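Ondwood Home Forum
Floors and Stairs
Thread: Refinish the old planks or cover them up? (long, sorry)

We're trying to decide what to do with the wood floor downstairs and my wife and I have been going around in circles since February. I'd love to hear from people who have lived with either choice for a few years.

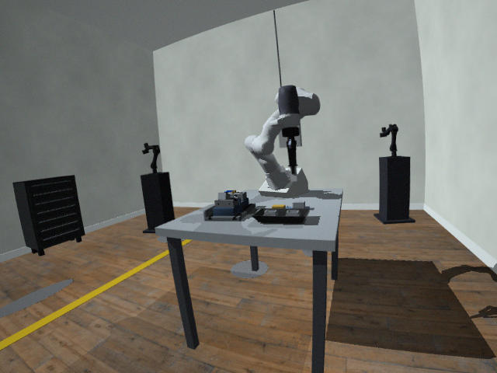 Povilas Petrauskas

Posted Thursday, October 14, 2021

So the house is from the twenties, narrow oak boards in the front two rooms and pine in the back. Somebody put an orangey finish on it a long time ago and it's worn through by the doors and in front of the stove. We had two people out. The first guy quoted us for a full sand, stain and three coats and said we'd have to be out of the house for 6 days. The second one wanted to float a new floor right over the top and told me the old boards were "done." He was in the house for maybe ten minutes and didn't pull up a vent or anything!

I pulled the vent cover myself after he left and I've got a good quarter inch above the tongue in the oak. The pine I can't tell, there's no vent back there and I don't want to pry up a threshold just to look (I will if you all tell me to).

What I want is a mid brown, matte, something that doesn't show every crumb. My wife likes it pale. We have a dog, 70-something pounds of her, and she takes the corner by the kitchen like a race car.

ruoxi_long
Quarter inch is plenty. Sand it. I did ours with a rented drum sander and I'd never do that part again, but the floor came out great. Hire the sanding, do the finish yourself if you want to save money. I used Pimham matte, two coats and then a third in the hallway, and it's held up fine with two kids and a cat.

Pry up the threshold. It's four nails.

joanabarros
I'm going to be the grump here. Everybody on this forum says refinish, refinish, and then you get a thread a year later from the same person about gaps and splinters and the draft coming up through the boards. We covered ours and I don't regret it for one second. It's quiet, it's warm, and if the next owners want the old floor it's still under there. Pine especially! Pine dents if you look at it wrong.

ruoxi_long
Sure, but you also raised the floor and had to cut down all your doors, you posted about it. And the dishwasher was trapped.

joanabarros
The dishwasher was one afternoon. The doors, okay, fair.

Wenjie Li
Povilas, get a third quote before you do anything. I paid 500 just to have a man come back and redo the edges after the first crew left swirl marks all along the baseboards. Ask who does the edging and whether they hand scrape the corners. And put your stain samples down on the sanded floor and leave them overnight – they look completely different in the morning.

Povilas Petrauskas
Okay, threshold is up. Ruoxi, it was seven nails and one of them was bent over underneath so thanks for that. The pine is thinner than the oak, but there's enough for one decent sanding I think. It's soft though, Joana's right, I could mark it with my thumbnail.

I also got samples from Pidstead, 10 little cans, and we've been brushing patches on a spare board in the garage. My wife has come down a shade and I've come up a shade, so we're at the marriage counseling stage of floor stain. 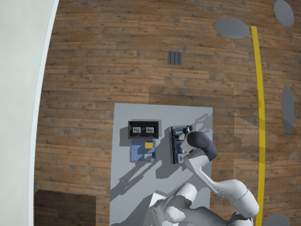 The other thing I keep going back and forth on is the gaps. In winter some of them in the back room are wide enough to lose a dime in. The first guy wants to fill them with sawdust and resin, and I've read that it all pops out the first dry spell. Has anybody used rope or slivers and had it last?

Huiling Cheng
Slivers, yes. We glued them to one side only, so the board can still move, and planed them flush before sanding. It took me around 257 slivers and most of a podcast series. My knees still hate me but only three or four have come loose. Skip the resin in a room that gets that dry.

For the dog, don't go glossy whatever you do.

joanabarros
Or you could lay cork over it and be finished by Sunday.

Wenjie Li
Cork with a dog that size? Come on.

joanabarros
My sister's had cork with a Lab for years. It's got marks, so does every floor.

Povilas Petrauskas
Third quote is booked, a small outfit called Awasthi that a neighbor used for her stairs. I'm leaning toward sanding the front rooms and waiting on the pine until I've tried slivers on a couple of the worst gaps. Huiling, what glue did you use? And did you cut them yourself or buy them?

Huiling Cheng
Plain wood glue. Cut them myself from an old board out of the closet so the color matched. Make them a hair too thick and tap them in with a rubber mallet.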